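Section 4: Setting Up Your Precinct Phone Bank

Welcome back! If you have made it through Section 3, your Trallanow account is open and your voter list has been approved, so the fiddly part is behind you. This section takes you from an approved list to your first evening of calls for the Seltside council race.

Before you begin

You will need your list code, a headset that you find comfortable, and the short script written by Alina Coman (the long one is for the August canvass, so please leave it in the folder for now).

1. Sign in and choose Lists, then Import. Type your list code exactly as it was sent to you, capital letters and all. The full Seltside list holds 3000 households, and it can take a little while to load – go and put the kettle on if you like.

2. Open Split List and set the size to 700. Smaller pieces are easier to hand out, and any leftover names will drop into a final short list of their own.

Note: If you see message 782, your list has already been split by another organizer. Choose Keep Existing and carry on to step 3.

3. Give each caller a batch of 20 names to start with. New callers often ask for more right away, bless them, but let them finish the first batch and tell you how it went. 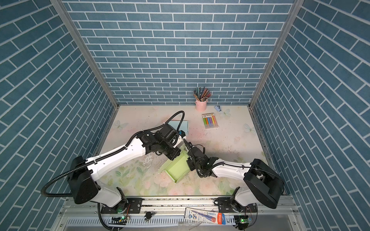 4. Load the script. Choose Scripts, then Short, and read it aloud once from beginning to end. Change any wording that trips your tongue, but leave the opening line alone, as it says who is calling and which campaign paid for the call.

5. Place a test call to your own phone. Check that the number showing is the Ellier Street office and that you can hear yourself clearly.

Caution: Never leave a voicemail that mentions how a person is registered or whether they have voted before. Other people in the house may hear it.

6. Mark every call before moving to the next one. If somebody asks not to be called again, choose Remove and thank them kindly.

If your list will not load after two tries, write to Kamala Kurup at the Zamfir help desk and include your list code. Closing your evening session is covered in Section 5.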